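Budget équipement : deux bras pour l'atelier sanitaire

Le plan d'achat du second semestre a été arrêté le 2021-07-03. Il prévoit 2 bras robotisés avec pince à deux doigts et caméra au poignet, destinés aux essais sur robinetterie et pièces d'eau. La commande sera passée chez Clestik, dont l'offre a été préférée à celle de Pristari en raison du délai de livraison des pièces de rechange.

L'enveloppe est de 60 000 euros, hors installation. Elle couvre les bras, les contrôleurs et un jeu de doigts supplémentaire par pince. Le contrat de maintenance est compté à part, sur 4 ans. Samuele Caputo a demandé que les doigts soient traités en consommables, avec une ligne annuelle propre, ce qui a été accepté.

Le travail visé se fait au plus près du robinet, entre le carrelage et les manettes noires, les doigts écartés de part et d'autre du corps métallique.

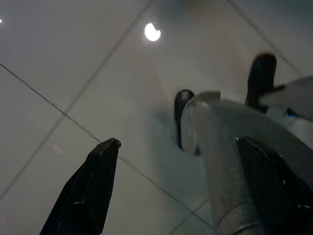 Agata Villa estime que l'enveloppe est trop juste. Selon elle, le chiffrage oublie la formation des opérateurs et les heures d'arrêt pendant le raccordement, et il vaudrait mieux acheter un seul bras cette année, puis le second une fois les 200 premières heures d'exploitation connues.

La remarque a été transmise à Siham Abdel Rahman, qui tient le budget. La commande ferme du premier bras est maintenue. Pour le second, Clestik garde le prix de l'offre de juin jusqu'à la fin de l'année. Les demandes concernant les doigts et les câbles sont à adresser à Mirko Gentile avant la prochaine réunion de planification.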